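Notes for week 3, demonstrations part two (bring your own laptop this time, the lab ones are slow)

Okay, so last time we did kinesthetic teaching, where you grab the arm and push it through the task yourself. Today is teleoperation: you hold a controller, the arm copies you, and we record everything. Same goal, very different headaches!

With hand guiding you feel the weight and the contact. You also block half the cameras with your own body, and I've thrown out plenty of my own recordings for that. With remote control the cameras stay clear, but you lose touch completely, so people press way too hard into the table. You'll do it too. I still do.

## What gets recorded

Every step of a demo stores three things: joint positions, the command you sent, and one picture per camera. We log 12 steps a second. A demo in our simulator can't run past 300 steps (that's 25 seconds), so don't spend half of it lining up your first move.

Please look at your pictures before you train on them. I mean really open them, a few from the start, the middle and the end of each demo. The numbers can be perfectly fine while the camera view gives the policy next to nothing to work with.
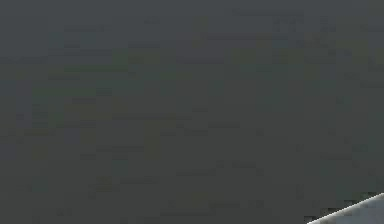
*Simulated camera view: dark gray surface, pale robot part in the bottom right corner, nothing held.*

Ask yourself what a policy could learn from a view like that one. There's no object to head for and no table edge to judge distance by. All you get of the robot is one light wedge with a bright diagonal edge. The gray is blocky too, and a network will happily treat blockiness as information if you let it (ask Kyu-ri Bae about her November runs, she has stories).

So, does one frame like this ruin a demo? Nope. If the other camera has the object in view at the same step, keep it. If neither camera does, and it goes on for a long stretch, I'd trim that stretch or redo the demo.

## Driving tips

- Small motions first. Get a feel for the scaling before you hit record.
- Pause a beat before you close the gripper, but only a beat. Long pauses teach the robot to sit still.
- If you mess up, recover and keep going. Recoveries are great data!
- Don't switch drivers halfway through a set. Two people's habits mixed together are hard to learn from.

## For next class

Record 46 demos in pairs, one driver per set, and put them in the Sulow folder. Write half a page on which ones you'd drop and what you saw in the camera views that made you drop them. We'll pool everybody's sets and see if we can get past 1,000.

Reading is the Nanayakkara handout, sections 2 and 4. Skip the proof in 3 unless you're into that sort of thing.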